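Solard
From the Waaka community encyclopedia

Solard is an unofficial firmware loader for the Fondano handheld game console. It was written by a small group of users of the Waaka forum, and it is distributed free of charge. The loader allows the console to start homebrew programs, emulators and save managers from the memory card. 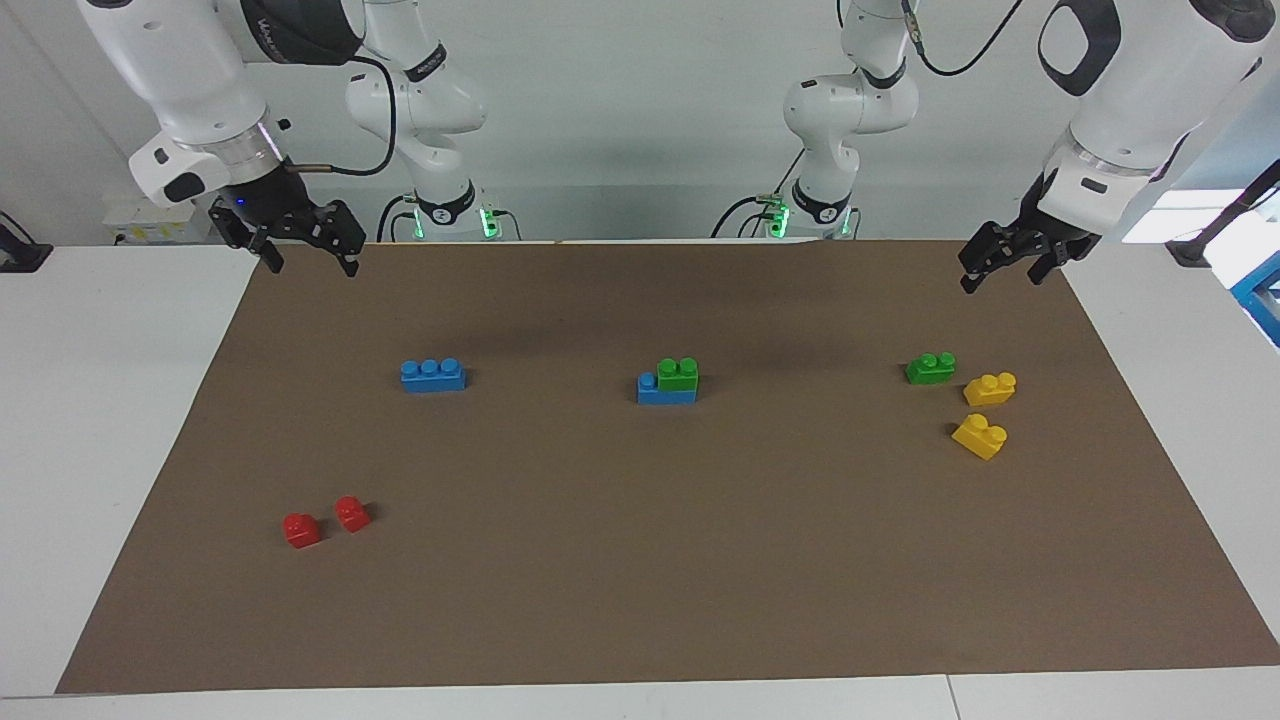
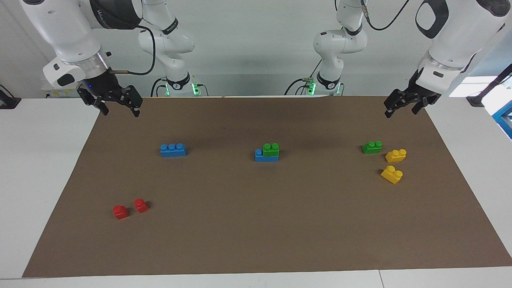
Background
The Fondano was sold with a locked system, and only games signed by the manufacturer could be started. An error in the picture viewer of firmware 10 made it possible to run other code. The first public version of Solard used this error and was released in September, but it crashed often and had no menu.

Compatibility
Solard works on firmware 10 and lower. Consoles with firmware 17 can not use it, as the picture viewer was repaired in that update. It is not possible to go back to a lower firmware without opening the console - a method for this exists, but it needs soldering.

Features
The loader must be started again after each full shutdown, which takes 30 seconds. Sleep mode does not remove it. The menu can show over 40 installed programs on one page. Since the second version, it also includes a file browser and a switch to block system updates.

Situsmont
Situsmont is a separate version of Solard made for the larger model of the console. It has the same menu, but save files from one version must be converted before they can be used in the other.

See also
Homebrew on handheld consoles
Fondano firmware history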